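# Handing a table task over to automation: a guide for shift leads

For leads at Trinville and Stirkton who have a packing or light assembly table on the list for next year. It covers the weeks before the arm arrives, when your own people record the task with hand-held grippers. The arm install has its own guide.

Read the whole page once before you schedule anyone. Most of the trouble at Trinville came from leads who started at step 4.

## What changes for the people at the table

Tell the crew this first, in person, before any equipment comes out of its case.

- The person who does the task now becomes the person who shows the task. For the recording weeks that is their job, at their normal rate.
- Nobody is timed. The recordings hold hand movement and what the gripper cameras pick up. They do not go to HR and they are not used for reviews.
- When the arm goes live, the table still needs a person for refills, jams, odd sizes and anything dropped. That role is called table attendant. It has its own pay line, and the posting goes up before the recordings begin.
- Anyone who doesn't want to record can stay on another line. Write that down and do not ask twice.

Expect questions about hours. At Trinville the packing table went from three people per shift to one attendant, and the other two moved to returns. If you don't know where your people will move, find out before the meeting. "We'll see" went over badly.

## What you need

- One pair of hand-held grippers per demonstrator, with marker cubes fitted
- A table with a plain top, cleared for the task
- The items for that task and nothing that looks like them
- The Zorneo recording station, plugged in and on the plant network
- A printed task card
- A second demonstrator for relief

The grippers are heavier than they look on the rack. Plan on relief from the start, even if your demonstrator says they're fine.

## Step 1: Pick the task

Start with the most boring thing on the table. A good first task has one item, one place it comes from and one place it goes. Putting a small carton in a tray is a good first task. Folding an instruction sheet is a bad one, and so is anything with tape.

Write the task as one sentence on the card: "Pick up the carton with the left gripper and set it in the tray." If you need the word "then" more than once, split it into two cards.

## Step 2: Set the table

Clear everything off, wipe it down, and put back only what the card calls for. Things at the far end that never move can stay, as long as they stay for every take. If you shift something partway through, note it in the log with the take number.

Keep the lighting the same across a session. At Stirkton the dock door was open for the morning takes and shut for the afternoon ones, and we had to separate them into two sets afterward. Close blinds if you have them.

Mark the start position with a small piece of painter's tape under the item, where the cameras won't catch it. Move the start position every ten takes. The arm has to cope with cartons that land a little left or right, and it only learns that if you show it.

## Step 3: Check the markers

Each gripper has a cube on top with black and white squares on its faces. The station uses the cubes to work out where each gripper is and which way it is turned. Before each session:

1. Look at every face. Wipe off fingerprints and dust with a dry cloth. No solvent.
2. Try to wiggle the cube. If it moves at all, tighten it and run calibration again.
3. Check that the left and right grippers match the left and right channels on the screen. Swapping them is the most common mistake and it spoils the whole session.
4. Route the cable along the forearm so it can't snag on the table edge.

Long loose sleeves can cover a cube. Short sleeves or rolled cuffs are best.

## Step 4: Stand and hold

Stand close enough that you can reach the far side of the work area without leaning on the table. Feet flat, shoulders down. Hold both grippers over the work area with the cubes facing up and outward, and let them hang still for a two-count before you start and after you finish. The station uses the still part to cut one take from the next.

If the task uses only one hand, hold the other gripper up anyway, away from the item. 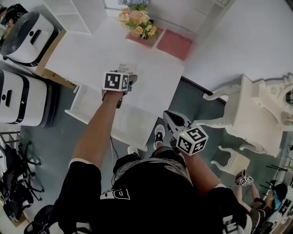
*Both grippers forward over the table, marker cubes uncovered.*

## Step 5: Record

Say the card number out loud, do the two-count, do the task, do the two-count. That's one take.

Work at the speed you'd use if you were training a new hire. Fast takes blur. Very slow takes teach the arm to be slow, and we spent most of August finding that out.

If you fumble, keep going and recover the way you normally would. Drop it, pick it up, finish. Those takes are useful. Mark them R in the log. Only throw a take out if someone reached in, a cube was covered or the cable pulled.

Sessions run 45 minutes, then swap demonstrators. No one does more than 2 sessions in a shift. Ottmar Schmieder, who led the first Trinville crew, set that limit after sore wrists in the opening week, and it stands at both sites.

## Step 6: Review with the person who recorded

Sit down together at the end of the shift and play back about 90 takes at double speed. The demonstrator decides which ones are good. A lead will often pass a take where the carton went in crooked. The person who packs that carton every day won't.

Log what they reject and why, in their words. "Too close to the lip" is more use to the integrator than "fail."

For the first Trinville task we kept 673 takes. Your number will differ. Shehata, our integrator, will tell you when they have enough, so don't promise the crew an end date before you hear from them.

## Common problems

**Station shows one gripper jumping around.** A cube face is dirty, or something shiny is reflecting it. Wipe the cube, then look for foil or glass nearby.

**Takes are running together.** The two-count is getting short. It happens late in a session. Swap demonstrators early.

**Jaw doesn't close all the way.** Check for cardboard dust in the hinge and brush it out. If it still sticks, tag the gripper and use the spare.

**Crew members from other lines stop to watch.** Let them, outside the tape line. Answer what you can. If someone asks whether their table is next and you don't know, say so and send the question up.

## After the last session

Return the grippers to their case with the cubes on. Send the log and the cards to Shehata the same day. Then post the attendant schedule, with names, where the crew can see it. People who recorded a task get first pick of the attendant shifts on that table.

Corrections to this page go to the automation folder on the shared drive, with your site in the file name.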